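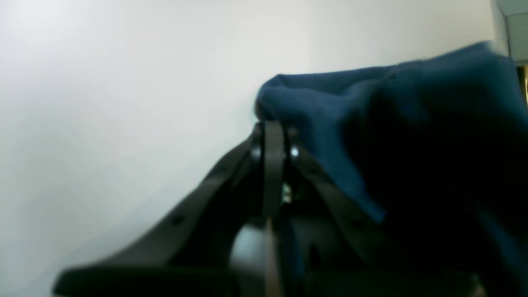
Navy cloth against the white wall.

About Endura

Endura is a garment folding and packing service. We take in clothing from small brands, print shops, schools and clubs, fold it to one standard, bag it, label it and send it out. We do not print, sew or sell anything ourselves.

We started with one long table and a single customer, a screen printer who had run out of room for finished shirts. Folding was the job everyone there put off until the end of the day, so we took it over. Other shops in the same building asked for the same thing within a few months, and by December we had moved into a unit of our own.

Today we fold for 64 regular customers. T-shirts are most of the work, followed by sweatshirts, polo shirts and aprons. A normal order is a few boxes. The smallest we accept is 29 pieces, and anything over 700 we split across two days so that the last box is folded as carefully as the first.

How we fold

Our standard shirt fold is called the Likano, after the shelving it was first made to fit. The shirt goes face down on the table and is smoothed from the collar to the hem. One side comes over, then the other, with the sleeves turned back so they stay inside the edges. That leaves a long strip, and most of the trouble shows up at this stage — a hem that has bunched, or a side seam that has twisted in the wash.

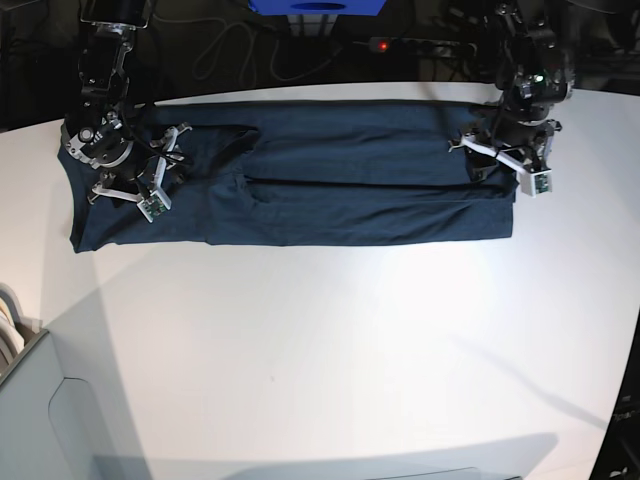 The strip is then folded up from the hem, in halves or in thirds depending on the bag. Halves suit a flat mailer. Thirds stand up better on a shelf and show more of the chest print. If you have no preference we use thirds.

Dark colors get an extra check. Navy and black pick up lint from anything they touch, so we wipe the table before each dark batch and keep light towels and fleece on a different shift.

What we need from you

Send garments clean, dry and sorted by size. Put a packing list in the first box. If you want tissue, size stickers or hang tags, send those along or order them through Saxena, our supply counter, which keeps 354 sizes and styles of bags and labels.

Turnaround is three working days for most orders. Rush work is possible if you call before 10 a.m.

Visiting

Our unit is at the back of the Rulent building, through the side gate. Drop-off is open on weekdays and on Saturday until noon. Ring the bell and bring boxes to the counter — there is a cart inside the door if you need one.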